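The workshop at Jultton used to be a carpet showroom, and you can still find the odd tuft in the skirting boards. I spent a Saturday there in July, drinking a good deal of tea and learning how a robot decides that it doesn't know what it's looking at.

That may sound a modest thing to work on, but it has kept the Trenport project busy for 13 months. Most robots that pick things up rely on a little camera at the wrist, and most of the software behind them will give an answer whatever that camera sends. Show it plain fog and it'll tell you, quite cheerfully, where the handle of the mug is. The team's method, which they call Prollach, scores each view for how much it can be trusted before the arm is allowed to act on it — and a good many views score very badly indeed.
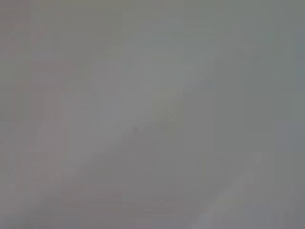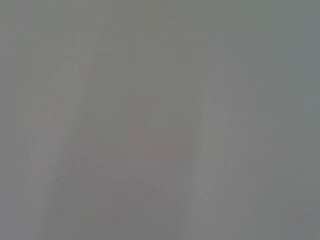
Two views from the wrist, both of them blurred and mostly grey.

When the score drops, the arm slows down and leans on its sense of touch and on its memory of the last good view. If neither is much help, it backs off a little way and looks again, rather like me without my glasses. In the latest trial of 100 picks, the old software fumbled 12 and the new one fumbled eight. I'd hoped for something grander, I must admit, but the team seemed very pleased, and they talked me round over a second plate of biscuits. The waiting does cost time, and the slower picks can be quite painful to sit through. Next they want to try it on the Sharifi arm, an older and shakier machine that lives under a dust sheet by the back door.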